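Stornwood Cider Days: Your Questions

When does it start?
Doors open at noon on 07/07/2026, and yes, it's a Tuesday! We pour until the last keg gives up.

How many ciders can I try?
Your ticket covers 4 samples, and extra pours are sold at every table. Start with the dry Brunero if it's on. It's so good!

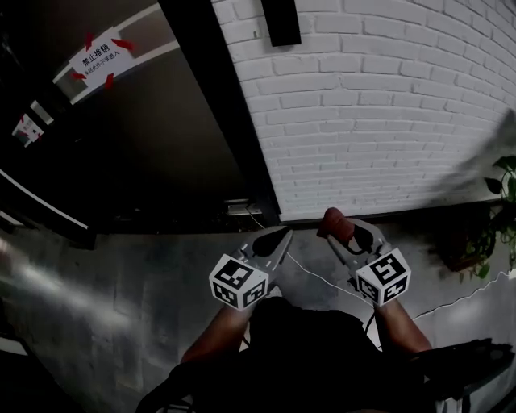

Can I bring a folding chair?
Please do! Seating goes fast, especially near the Greltiver table. The floor is gray concrete, so thick soles help if you plan to stand all afternoon.

Are kids allowed?
Yes, with an adult. Fresh apple juice is free for them.

Who do I ask about group tickets?
Email Delia Anghel.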